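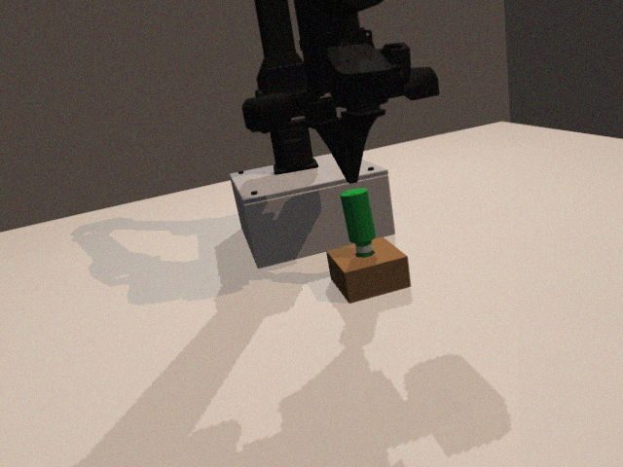 Light table surface with metal box, wooden block and small green cylinder.

Uvau Surface Cleaner Concentrate, 24 oz

Uvau is a mild cleaner for tables, counters and shelves in light colors. It lifts pencil marks, fingerprints, coffee rings and the gray film that builds up where people rest their arms. It has no added scent and leaves no shine.

The bottle is concentrated. Mix 2 capfuls with a quart of cool water for everyday cleaning. For marker or old tape residue, mix it twice as strong and let it sit for a few minutes before wiping. One bottle makes about 20 quarts at the everyday strength.

Directions
Clear crumbs and grit first with a dry cloth.
Spray or sponge on the mixed cleaner.
Wipe with a soft damp cloth, then dry.
Do not use scouring pads on glossy tops.

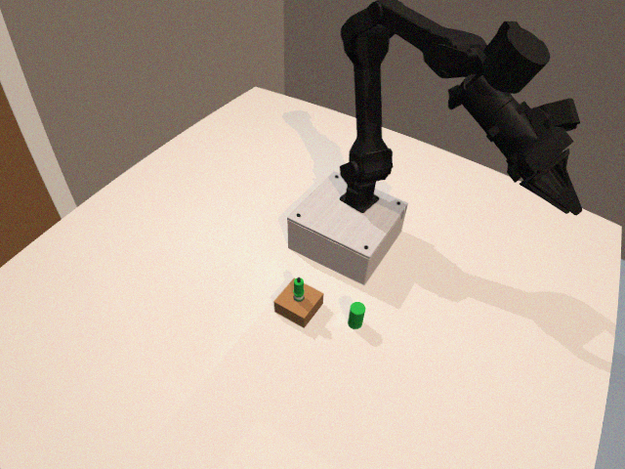
Safe on painted metal, sealed wood, glass and most plastics. Do not use on bare or waxed wood, unsealed stone or leather. Test a hidden spot if you are not sure what the finish is. Aluminum should be rinsed right away, as the cleaner can leave a dull patch if it dries there.

The mixed cleaner keeps for a month in a closed spray bottle. The concentrate keeps much longer but should not freeze. If it has turned cloudy in a cold garage, bring it indoors overnight and shake it.

The cap was changed in May. The new one has a fill line on the inside and fits older bottles. Replacement caps are sold separately under part number 166.

Also from Jaltenik: the Siddiqui cotton cloth (pack of four) and the Fulterton spray bottle, which has quart and pint marks on the side.

Shipping
Ships by ground only. Orders placed before noon go out the same day. Unopened bottles can be returned within 24 days of delivery. We can't take back opened bottles unless they leaked in transit.

Page updated December 9, 2021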